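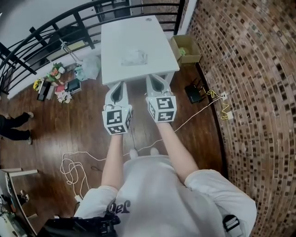

Paltmont Allotment and Gardens Forum
Board: Water and Drainage
Topic: Proposed change to standpipe hours at the Sillulton site

SillultonSiteOffice
Plot holders are advised that, from the start of May, the standpipes on the lower field will be open from 6 am to 10 am and again from 5 pm until dusk. Water will be turned off at the main valve between those hours. The present arrangement, under which the taps run all day, placed last summer's supply charge 568 pounds above the sum set aside for it. Comments may be left in this thread until the end of March.

lowerfield_hedge
I wish to record an objection. Those of us who work in the evenings can attend only in the middle of the day. Under the proposed hours I would be unable to water at all in most weeks. Has the office considered metering each row instead?

SillultonSiteOffice
Metering was priced by Sheehan in the autumn. The quotation was 94 pounds per standpipe, excluding the digging. It was not pursued.

plot_60
I support the change. Watering at noon in July is wasteful in any case, and hoses have been left running on the lower field on several occasions. The rule against unattended hoses is already in the site agreement and should be enforced first.

Brassica_Row
With respect to the previous contributor, those are two separate matters. If hoses are the difficulty, then hoses should be dealt with. Closing the taps also affects people who use a can.

plot_60
I accept that a can uses far less. The valve serves the whole field, however, and cannot tell one from the other.

lowerfield_hedge
May I ask whether water butts would be permitted on the path side of the sheds? The current wording allows one per plot, behind the shed only. Mine backs on to the ditch and there is no level ground. A 209 litre Gollico butt would see me through four or five days if I could place it at the front.

SillultonSiteOffice
Butts on the path side may be permitted where the path remains wide enough for a barrow. Applications should be made in writing, giving the plot number and the size of the butt. A lid is required.

Brassica_Row
Would the office agree to a second butt for holders of full plots? More than one of us has asked before and received no reply.

SillultonSiteOffice
The request is noted and will be put to the spring meeting together with the hours.

rhubarb_end
Could the morning closing time be moved to 11 am? The first bus from Paltmont does not reach the gate until twenty past nine.

plot_60
I would have no objection to 11 am.

lowerfield_hedge
Nor would I, although it does not answer my own difficulty. My application for the butt will be in the office letter box tomorrow.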